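COLEMBRIDGE, May – The Nowakowski Play Library is delighted to announce that its much-loved collection of foam shape boards will be going out on loan to families all over Camville and Colembridge this summer, after 12 months of sorting, mending and a great deal of happy testing on the play library's own tables.

The collection holds 130 boards, and families may keep one for up to 30 days at no charge. The boards are light, soft at the edges and easy for small hands to hold (and grandparents are very welcome to join in!).

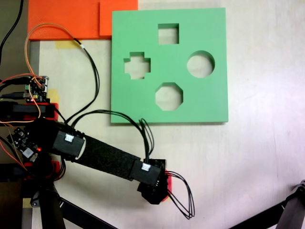

"Children love to feel their way round a shape before they ever learn its name," said Wubit Negash, director of the play library. "A square or a circle comes quickly, and then along comes an octagon, and you get the most wonderful look of concentration."

Almost 1,018 households received the spring newsletter, and Dolores Schumacher, who runs the Ronden Street lending desk, has already begun a waiting list. Families can add their names at the desk from 10 a.m.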